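The quiet road past Macapagal

By Jadwiga Szulc
April
Share 7

The resurfacing of the old market road at Macapagal took less time than the argument over what to resurface it with. For most of its life the road was asphalt, patched every spring and again before winter, and the patches had patches. Lorries going to the grain store turned in off the bypass, braked hard at the same spot and pushed the surface into ridges you could feel through a bicycle saddle. When the council finally found the money to do the job properly, it had a choice between another layer of asphalt and a concrete overlay laid on top of what was there.

It chose concrete. The stretch is 1175 metres long, from the bypass roundabout to the bridge, and it has now been through two winters.

Renato Castillo was the site engineer for Zuvus, the contractor. He has laid concrete on farm roads, bus lanes and one small airfield, and he says an overlay is less forgiving than a new road.

"With a new road you make your own base," he says. "With an overlay you inherit one. If there is a soft patch under the asphalt, you had better find it before the paver arrives."

His crew took cores along both lanes before they did anything else. Most came up sound. Near the grain store entrance the asphalt had come away from the stone below it, and that section was dug out and rebuilt. The rest was milled to an even depth, swept, and kept damp ahead of the pour so that it would not pull water out of the fresh concrete.

The slab itself is thin by the standards of a main road. It works because it is bonded to the old asphalt and because it is cut into small panels, which bend less under a wheel than large ones do. The cutting has to be done within hours. If the saws go in too early the edges crumble, and if they go in too late the concrete has already decided where it wants to crack.

That meant night work. The mix was going down in warm weather, and Castillo wanted the cooler hours for it. Sawing started once the surface could take the weight of a man without marking, often at two or three in the morning. Residents had been warned with a leaflet, which gave the hours of paving but said nothing at all about saws.

Jennylyn Lumanlan lives four doors from the bridge and works early shifts at a bakery. She moved into her back bedroom for the length of the job and went to bed straight after tea.
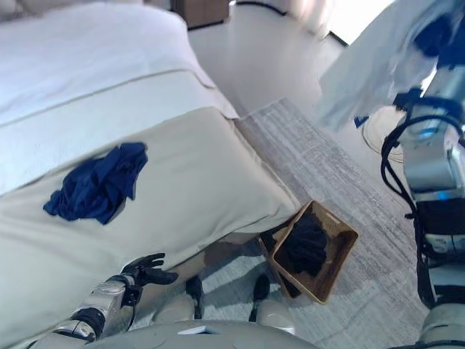

The bed with its cream runner.

"The paver I could sleep through," she says. "It's just a hum. The saw is a different thing. I rang the site office at ten to three and a very polite man told me it had to be done then or not at all. I didn't believe him, but I looked it up later and he was right."

After complaints in the first week, Zuvus changed the order of work so that the panels nearest the houses were poured first each night. Their joints were then ready to cut before midnight on the cooler evenings. It did not work every time. Lumanlan kept a list on her fridge and says there were seven bad nights in all.

The noise that people talk about now is the tyre noise, or the lack of it. Concrete roads have a poor name for this, and most of it comes from an older way of finishing them. Grooves were dragged across the wet surface from kerb to kerb at even spacing, and tyres sang on them. The overlay at Macapagal was finished with grooves running along the road, in the direction of travel, after a coarse cloth had been pulled over the surface to roughen it. Water still gets away and the whine is mostly gone.

Rosalinda Saludo, who looks after road maintenance for the district, was against the scheme at the planning stage and has not entirely changed her mind. Her doubts were never about the surface. They were about what lies under it.

"There's a water main down there from my grandfather's time," she says. "With asphalt, I send two men and a compactor and the hole is shut by teatime. With concrete I'm taking out whole panels, I'm closing a lane while the new ones gain strength, and I'm explaining that to the bus company."

She has had to do it once so far. A service pipe failed near the chapel in the second winter and six panels came out. The small panels helped, as the crew could lift complete squares along the existing cuts and did not have to break into the middle of a slab. A fast-setting mix had the lane open again the next afternoon. You can find the repair if you look for it, a little paler than the rest.

The joints are her other concern. On a thin overlay there are a great many of them. The design left them narrow and unsealed, on the grounds that a thin saw cut lets in very little and that sealant in a cut that size seldom stays put. Saludo would have preferred them filled. She walks the road twice a year and writes down any corner that has chipped, and the list at present is short: three corners near the roundabout, where lorries turn tightly, and one by a drain cover.

Mark Anthony Baluyot drives one of those lorries for Lotier, the haulage firm that serves the grain store. He used to take the turn at walking pace to spare his axles. He says the road is better in the dark as well, since the pale surface shows up under headlights and the edge is easier to see in rain. His complaint is the join at the bridge, where concrete meets the old asphalt of the deck and there is a bump. Zuvus ground it down last summer. He says it has come back, and Saludo agrees with him.

The council has another 369 metres to deal with on the far side of the bridge, up to the school. The traffic there is light, and there are more pipes and cables below it than anybody has managed to draw on one plan. Saludo wants asphalt for that piece and expects to get it. Castillo, asked what he would do, said he would want to see the cores first.

Cores are due to be taken once the school breaks up. The bump at the bridge is on the same works order.

3828 views

Comments (4)

Rutico
Good to see joint spacing get a mention. We had long panels on our estate road and every one of them cracked across the middle by the second year.

bridge_end
The bump is worse going towards the school than coming back. I've reported it twice.

T. in the flats
I'd have liked a word about cyclists. The lengthways grooves feel odd on thin tyres for the first few rides, then you stop noticing.

Rutico
Same here on the grooves. Wider tyres don't feel them at all.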